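Rillport Discussion Circle
Minutes of the ordinary meeting, November 10, 2021

Present: Colette Picard (chair), Didier Masson, Huguette Lefèvre, Desta Teshome (minutes)
Apologies: Aarne Lahtinen

1. Previous minutes
August minutes accepted with one correction: in item 6, "obligation" to read "duty".

2. Essay series on leisure
D. Masson tabled his draft, "The Borrowed Hour". It argues that free time is still organised around work — rest is defended only as a means of working again. H. Lefèvre considered the second section too dependent on the Guérin paper and asked for a definition of idleness before page 7. Draft returned for revision.

3. Public reading
The Trillar hall is available. Two speakers confirmed. Moved (Lefèvre), seconded (Masson), that questions be taken after both papers. Carried.

4. Newsletter
The last issue went to 336 addresses. C. Picard proposed a letters page, limited to replies on published essays. Agreed for a trial of two issues.
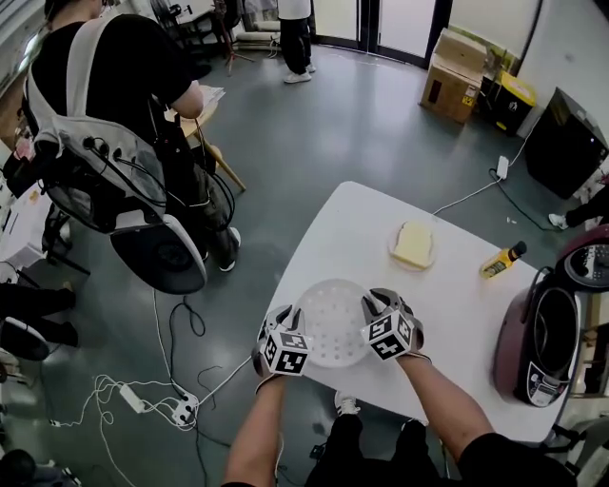
Unsigned letters will not be printed. Letters over one page will be returned to the writer for cutting. D. Teshome to draft the notice.

5. Other business
The Stelarlow group has asked to exchange essays. Deferred until A. Lahtinen can report on their terms.

Action: D. Masson — revised draft to all members before the next meeting.

Meeting closed at 7 pm.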